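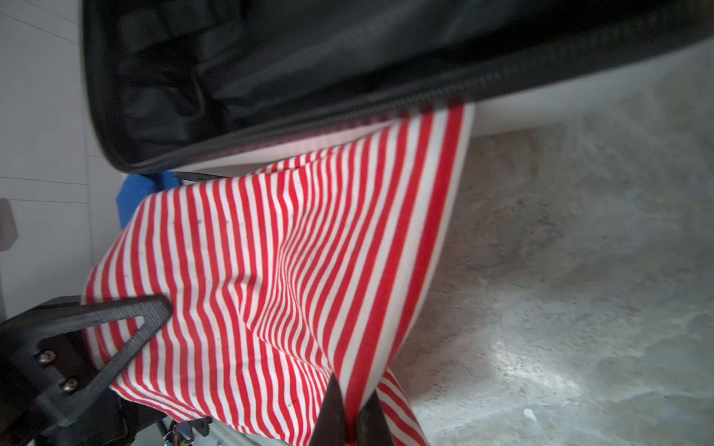 I joined the Durnwood evening robotics class in June because the pottery one was full. My plan was to make something small that rolled around and avoided chair legs, and to go home. What I got was a seat on the Trerska team, which had already signed up for the household tasks event and had already picked a task, namely unpacking a suitcase. The person who picked it was Ezequiel Bermúdez, who is nineteen and doesn't own a suitcase. We've spent weeks on it now, most of them on one item, the red-and-white striped thing, which can come up out of the bag gathered between two dark fingers, in a bunch, like something you'd pull out of a drain. In class that counts as a grasp. At the event it counts as the start of one.

Some background for my sister, who has asked me twice what I'm doing with my Saturdays. Trerska is the name of the team and also of the arm, which makes for confusing emails ("Trerska will be late, please start without us"). The event gives you a packed bag on the floor and a time limit. Things have to come out of the bag and go somewhere sensible. Nothing may be torn. You lose points for dragging the bag along with whatever you've got hold of, and this is how we lose most of our points.

I had assumed the trouble would be with hard things. Shoes, a hairbrush, a bottle of shampoo with the cap half on. Those are fine. A shoe is where it is, and it's the same shoe when you pick it up. Cloth is a different shape every time you so much as look at it. You close the fingers on what you believe is a shirt and you have a pinch of shirt, a pinch of whatever was under the shirt, and now and then the lining of the bag, which doesn't want to come. Stripes help, at least for us humans watching the screen from the wrist camera. When they go wavy you know the cloth is piling up, and when they pull straight you know something is stuck and you should stop. With a plain black T-shirt in a black bag you might as well be unpacking at night with mittens on.

Then there's the zipper. If you've ever caught a sleeve in one you know the feeling, except the arm doesn't have the feeling. It just keeps going up, very politely, with the bag following. Florian Holzer, who teaches the class, has a rule that whoever is driving has to say "lifting" out loud before they lift, so that somebody can stand near the stop button. I said "lifting" so many times last week that I said it at home over a pan of potatoes.

I should explain the driving. We don't program the thing to unpack, or anyway I don't. We steer it by hand from a second arm, do the job over and over, and save the runs. Then Estíbaliz Villalobos feeds them to her software, goes away for a long coffee, and comes back to see if it has learned anything. So far we have 424 saved runs. She went through them in one sitting and threw out 153, a good many of them mine. The notes in her spreadsheet are short. "Dragged bag." "Dragged bag." "Let go for no reason." "Why." I've decided to take "Why" as curiosity.

In fairness to myself, the controls take some getting used to. Your hand moves, the arm moves, and there's a tiny delay between the two that makes you overdo everything. Eleri Gwynne is our best driver by a long way. She used to ice cakes for a living and she goes in slowly, takes a small bite of cloth near a fold, lifts a little, waits, and lifts again. I go in like I'm late for a plane. Eleri tells me to breathe out when I close the grip. It does work a bit, and it's also what they tell you at the dentist.

The software, for its part, has learned mostly from the two of us, and you can tell which of us it's imitating. It'll do a lovely careful approach, hang there for a moment above the bag, and then lunge. Estíbaliz calls the lunge by my name. I've asked her to stop.

We had our first practice round against another team last Saturday. They're called Momelier, they wear matching shirts, and they have a foam mat for their suitcase, which struck me as showing off. They chose to roll their clothes before packing, and this is allowed, as we'd have known if we'd read to the end of the rules. A rolled shirt is close to being a hard thing. Their arm went in, took a roll, put it in the basket, and went back for the next one. They got 8 items out. We got 2. One of ours was a sock, and I maintain that it came out by accident while we were going for something else, but the judge was kind and we kept quiet.

The judge was Purificación Casado, who has been running these practice rounds for years and has the calm of a person who has seen a robot put a shoe through a window. Afterward she came over and had a look at our fingers (the arm's) and asked why we were closing them all the way. There was a silence. It seems we'd been squeezing as hard as the motor would go because that's how it was set when Florian took it out of the box. She suggested easing off so the cloth underneath could slip free, and going for the parts that already stick up out of the bag before fishing around inside. I wrote this down. It's also exactly how I unpack, if I'd thought to watch myself do it.

So this week was all about that. Half the grip, slower lift, start with whatever is spilling over the edge. Ezequiel wants to put new rubber on the fingertips, something called Koppel tape that he found on a forum, and Florian wants us to change one thing at a time so we'll know what helped. They argued about it for about twenty minutes, which is longer than the event gives you for the whole suitcase. Florian won, partly because the tape hasn't been delivered.

Results from the softer grip are mixed. The bag stays put more often. On the other hand we now drop things, usually at the top of the lift, when everyone has just started to say "oh, nice." Eleri thinks we should come in at more of an angle, from the side where the fold is, and I think she's right, but it means recording a new batch of runs and I've only just gotten my shoulder back.

The real round is at the end of the term. The bag will be packed by the organizers, so no rolling unless they happen to be rollers, and Momelier is apparently upset about this. I'm not a vindictive person. I did suggest to Purificación that somebody should pack it the way I packed for my cousin's wedding, with the lid sat on and one charger cable running through everything, and she wrote something down.

If anybody reading has old shirts they don't want, the louder the pattern the better, please bring them to class. We also need a second suitcase, one with a zipper that opens all the way. Mine is going with me to my sister's on the next long weekend and I'd like it to have its lining when I get there.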